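Irunwood Tabletop Forum > Card Games > Conda: snacks, shuffling and the two-deck format

meeplemum_geelong
February 4, 2023

Hi all, long-time reader and fairly shy poster, so be gentle with me! My brother and I have been playing Conda most Saturdays since before Christmas, and we've finally got brave enough to try the two-deck format instead of the starter rules. We love it, but our games have blown out terribly. Last week's went so long that dinner was forgotten altogether and we ended up eating toast over the sink at some ungodly hour. Is there something we're missing with the discard row? We both tend to hoard River cards until we can play a full run, and then the other person clears the row and we're back where we started.

gavrila_main
Reply to meeplemum_geelong

Welcome! You're in good company, everyone hoards Rivers at first. I did it for an entire season and wondered why my mates always beat me to the Novari cards. My advice is to play a short run early, even if it's only worth a couple of points, so the other player has to decide whether to spend a clear on it. Clears are the real currency in two-deck. Once your brother has burned his, you can build whatever you like in peace (well, relative peace, depending on the brother).

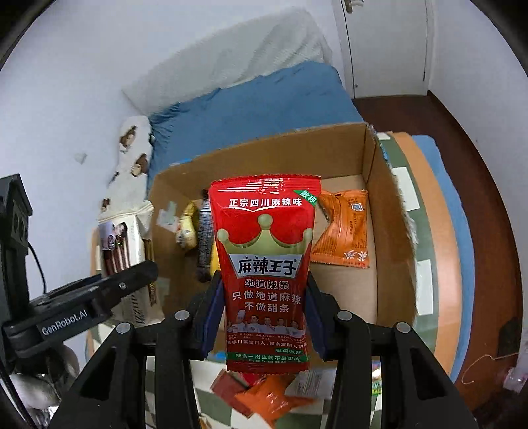 Snacks are the other half of your title, and I have strong feelings about those as well, having lost a sleeved Gavrilă promo to a bowl of buttered popcorn. Our group's rule is that food stays on a side table and you only eat between rounds, with a serviette handy. Little sealed packets are the way to go, like that red one with the green crown and the 麻辣王子 logo. The line up top says it's the proper Sichuan mala flavour, so I'd want a big glass of water beside me and perfectly clean fingers before I went anywhere near a foil card!

tin_of_dice

Going to disagree with Gavrilă Main here, fondly. Short runs early are fine against a patient player, but if the brother is aggressive he'll ignore your little run and race you to Novari, and then you've thrown away cards you needed. I'd keep the Rivers and use your first clear on your own row. It feels dreadful the first time you do it, I know, but it opens up the draw and the game moves along at a much nicer clip.

gavrila_main

Clearing your own row is a lovely trick if you've got the draw to back it up. For somebody fresh off the starter rules I reckon it's a recipe for tears.

Iulian Pană

Both of you are forgetting the match target. Meeplemum, are you playing to 3,080? That's the tournament figure, and it's far too long for a night at home. Halve it and see how you go. I also cap our games at 23 rounds, and whoever's ahead at the end takes it. My wife says it saved our marriage, though she also says that about the dishwasher.

meeplemum_geelong

Oh my goodness, yes, we've been playing to the full 3,080! I thought that was just the game. We'll try the lower target tonight, and I'll have a go at the early runs while my brother tries clearing his own row, as he's always been the gambler of the family. Thank you all so much, I'll pop back and let you know who won.

tin_of_dice

My money's on the brother.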